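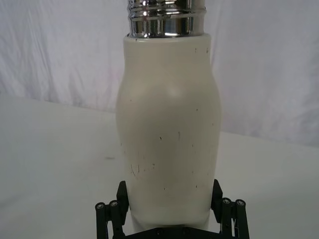

So the grip fault came back, and it came back at hour 33 of what was supposed to be my nice boring soak test. I had the limit set to 300 on the Rinell controller, same as always, and it still dropped out with error 47 and let go mid-lift. Eight times in one evening! I'd been blaming the white bottle (it's all chipped and scuffed up, and the body bulges in the middle, so the fingers close down low where it narrows again) but then I swapped in a straight-sided can and got the same thing. Raimo Manninen told me back in September to check the finger cable where it bends at the wrist, and I said yeah yeah and didn't. Well, I wiggled it tonight and there was error 47 - right on cue.

New cable is coming from Fakthorpe. Until then no lifting over anything I care about, and I'm keeping my hand on the stop button.

Print this post | E-mail this post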